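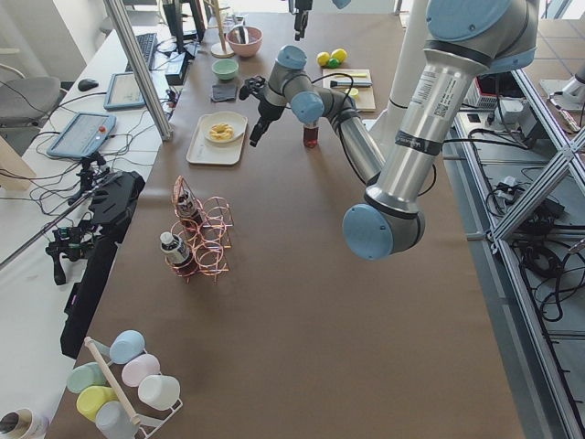

Figure 3. The drinks table at the Altholm open day, with the bottle rack, the hanging cups and the food tray on the left and one of the two arms reaching in from the right.

4.2 What visitors watched, and what they asked

I should say first that I went to Altholm expecting to collect questionnaires and came home mostly with overheard remarks. The open day ran on a November afternoon, and the host group had set up the drinks table from Section 3 as the main demonstration. Figure 3 gives the general layout. The people who stood along the rail got a fair bit closer to it than I had planned for, which was lovely for them and a bit of a headache for my seating plan (Section 3.4, now largely fiction).

In total 114 visitors signed the sheet at the door. Of these, 82 stayed for at least one full run and 23 agreed to talk to me afterwards. The rest drifted through, had a look and went off in search of the coffee. I haven't tried to say anything about them here, although I did write down a few of their comments as they passed.

My coding scheme was borrowed from the pilot at Skimville, where a much smaller crowd had watched a much duller task (sorting blocks into trays, over and over). At Skimville the questions were nearly all about the machine: how strong it was, what it cost, whether it could hurt you. I had boxes ready for all of those. At Altholm I filled them in the first half hour and then hardly touched them again, as people had started talking about the table. Why were the cups hanging up? Who puts lemons out before the glasses? One man told me quite firmly that you'd never carry bottles in a rack like that at home, and his wife told him they had one exactly like it in the garage.

The bottles got the most talk of anything. I had expected the cups to win, what with all those colours, but a bottle in a wire ring is a thing people have strong feelings about – they know in their own hands how it catches on the way out. 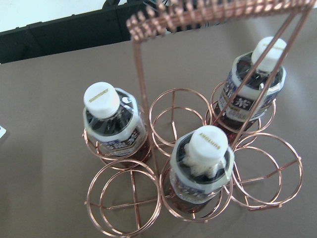

Several of the 23 described this to me with gestures, lifting an invisible bottle straight up and then giving it a little twist. I coded these as "own-body explanations", a category I had to invent on the train home. They turned up in 3 of the Skimville interviews as well once I went back and looked, so I had simply missed them the first time round.

Markos Mitsotakis-Vlachou did the talking for the hosts and was kind enough to let me record his patter. He changed it as the afternoon went on. In the early runs he explained the arms, joint by joint, and people nodded politely. By the later ones he had more or less given that up and was asking the crowd what they would pick up first. This is awkward for me as a method, because the visitors who came late were answering a question the early ones had never been asked. I have marked early and late runs separately in Table 5 and I would ask the reader not to lean too hard on the comparison.

The other thing people kept coming back to was the bowl. I'm using Alexiou's term "crowded container" for it, meaning anything where the object you want is touching several objects you don't. Clear things make this worse. Visitors who had been quite relaxed about the bottles went quiet here and leaned in.

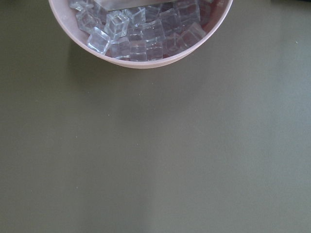

What they said afterwards was more generous than what they said about the rest of the table. Nine people used the word "fiddly", and most of those meant it as a compliment to whoever had set the task. A retired dental nurse gave me the best answer of the day, I think, when she said she would want to feel the bottom of the bowl before she trusted herself with it. Two people asked whether the arm could see through the cubes. I passed that on to Markos, who said it was the right question and then talked for so long that we missed the start of the next run.

One disagreement with earlier work is worth noting. The Flirberg report found that visitors lose interest when a demonstration slows down. I didn't see that. The slow stretches were when people talked to each other, and strangers were comparing kitchens by the end of it.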